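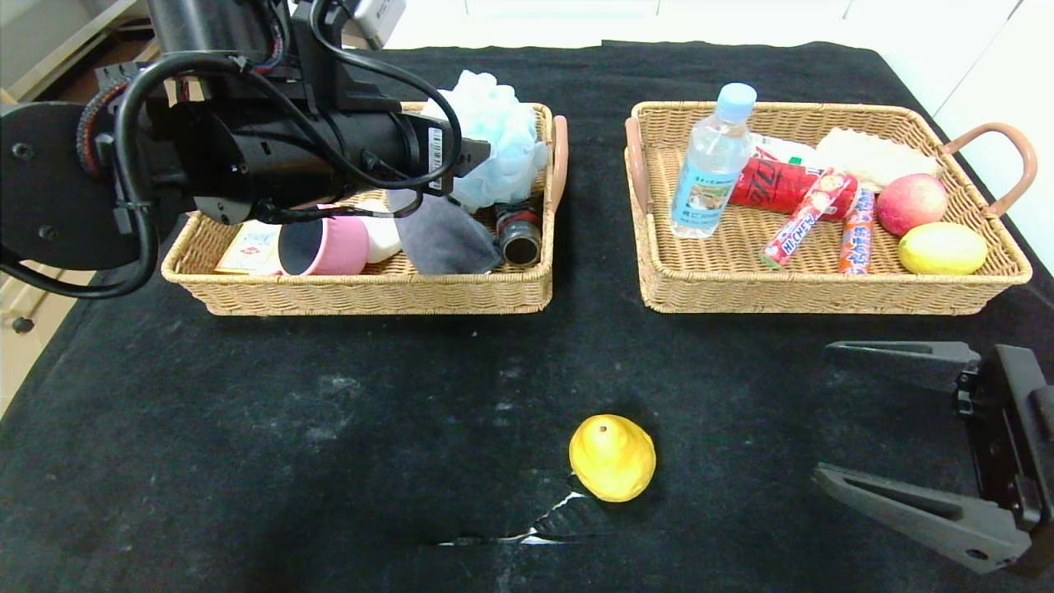 Two-basket task. Cups and cloth on the left, food and drink on the right.

Teleop demos: how much should the operator vary the grasp?

Vilho Sjöberg
Posted 9:40 am
I'm recording demonstrations by remote control for a table clearing task. Two arms, two baskets, a few items on a black cloth. The operator picks up each loose item and puts it in the basket where it belongs. I have 552 episodes, and I threw out 23 where the connection lagged, so 529 are usable.

The trained policy does well on the hard items. On the bath pouf it hovers, closes early, opens again and starts over. My operators each have their own way of picking it up. One comes straight down, another comes in low from the side. Should I make everybody do it the same way? Wrist view on the approach:

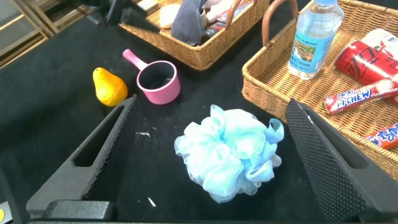
Princess Marquez
Posted 10:15 am
Yes, pick one and write it down. We had the same hovering on the Oltura setup and it came from two operators with different habits. The policy sees the same view and two different answers. We redid 55 episodes with one approach and the hovering mostly went away.

Feven Kumsa
Posted 10:32 am
I disagree with that. If every demo comes straight down, it only knows straight down, and then an item ends up against a basket wall and it has no idea what to do. Vary the start positions and let people grasp how they like. What is your operator doing just before the fingers close? If they stop to think, you are teaching it to stop.

Vilho Sjöberg
Posted 11:05 am
They do pause. I watched 12 episodes after reading your post and there is a wait before the close in most of them. I think they are checking the wrist view because it's hard to judge depth on something that soft. From the head camera you can see how far the pouf sits from the pan and the pear, but it doesn't help much with height. 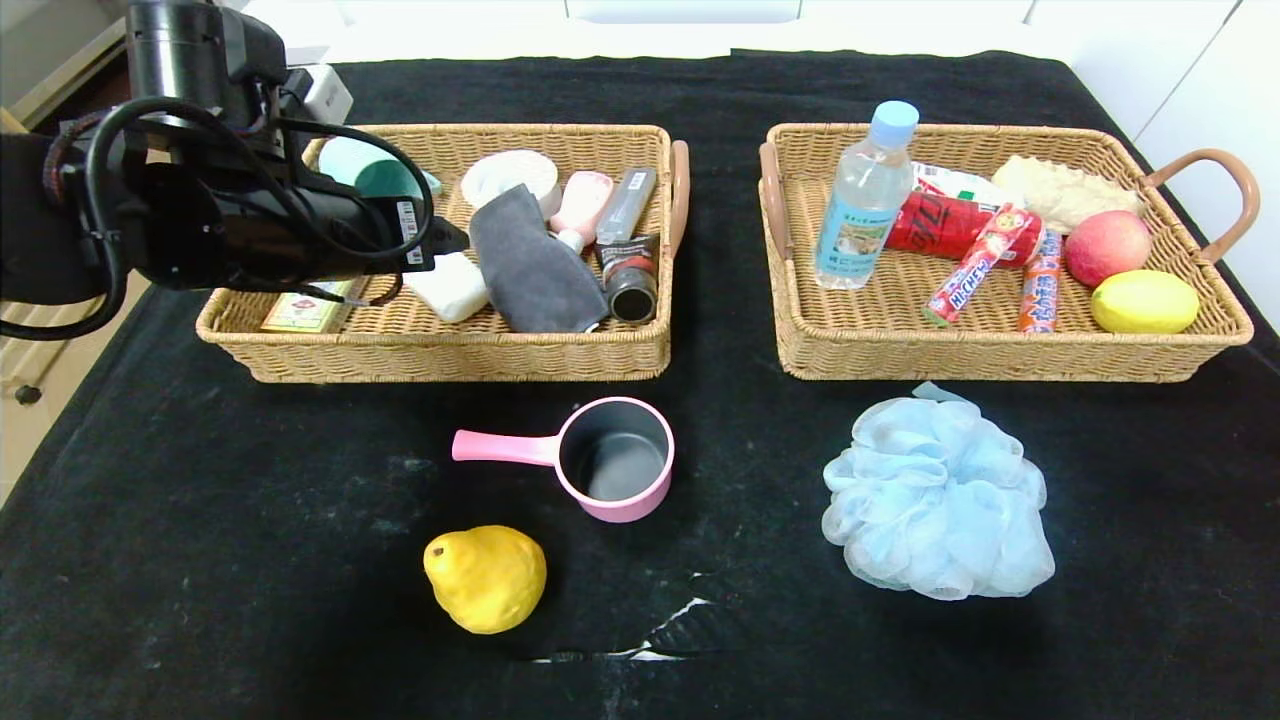

So I could trim the pauses afterward, or have the operators practice until they don't need them. Trimming is less work, but I don't like cutting into the middle of an episode.

Kalliopi Galanis
Posted 1:20 pm
Don't trim by hand. Drop steps where neither the arm nor the gripper command changes, and keep a few on each side of the close. If you drop all of them the grasp gets rushed. Are you logging the commanded gripper position or the measured one? On a soft item they won't match.

Vilho Sjöberg
Posted 1:48 pm
Measured only. I'll add the commanded value.

Princess Marquez
Posted 2:10 pm
Feven, I never said to fix the start positions. Move the items all you want. I mean one grasp per item.

Feven Kumsa
Posted 2:26 pm
OK, that I can live with for the pouf. I still wouldn't do it for the pan. Sometimes the handle faces away from you and you need a second option.

Vilho Sjöberg
Posted 4:55 pm
Plan for now: one grasp for the pouf, free choice on the rest, a practice round before recording, and Kalliopi's filter on the old episodes. I'll post the numbers when the new run is trained.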